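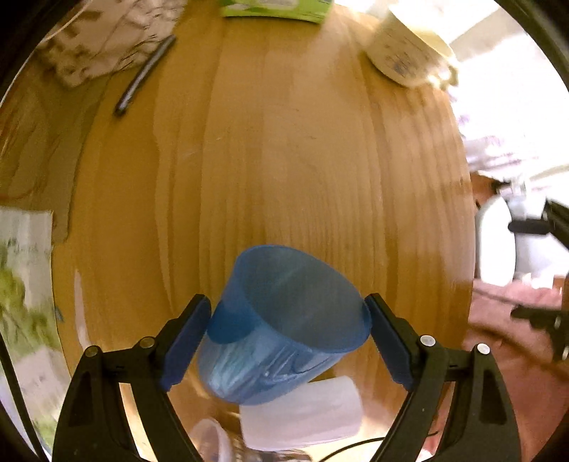 # A mesa que não sai da cozinha

Na casa dos Fajardo come-se, estuda-se e paga-se contas na mesma mesa há 11 anos. É de madeira castanho-clara, com os veios compridos, entre o mel e o castanho mais escuro, e um dos lados faz uma curva para fora. O acabamento é brilhante e mostra riscos finos. A família nunca a mandou lixar.

Foi comprada à Travov, uma oficina pequena que fechou entretanto e que vendia sobretudo a restaurantes. Custou 157 euros, já com o transporte. Vinha com oito cadeiras, das quais sobram cinco, e duas delas foram para o quarto.

O plástico entrou depois, com as crianças. Os copos de vidro ficaram na prateleira de cima e os do dia a dia passaram a ser leves e translúcidos, como o azul. A marca Wullell, onde a família comprou os primeiros, vendia-os em conjuntos de quase oito cores, contando uma que mal se distinguia do branco. Hoje há peças de várias origens misturadas no armário e ninguém tenta completar a coleção.

O plástico risca com a esponja verde, e o brilho não volta. Nesta casa lavam-se os copos à mão, com pano macio, e secam de boca para baixo. O café fica para as canecas: mancha o plástico claro em poucas semanas.

Para a madeira, a rotina é curta. Pano húmido depois do jantar, pano seco a seguir, e uma vez por ano, em julho, uma camada fina de cera Sandovska, aplicada no sentido do veio. A mesa fica livre até à manhã seguinte e o pequeno-almoço toma-se na varanda. As bases para copos duraram um inverno. Estão na gaveta dos talheres, debaixo do abre-latas.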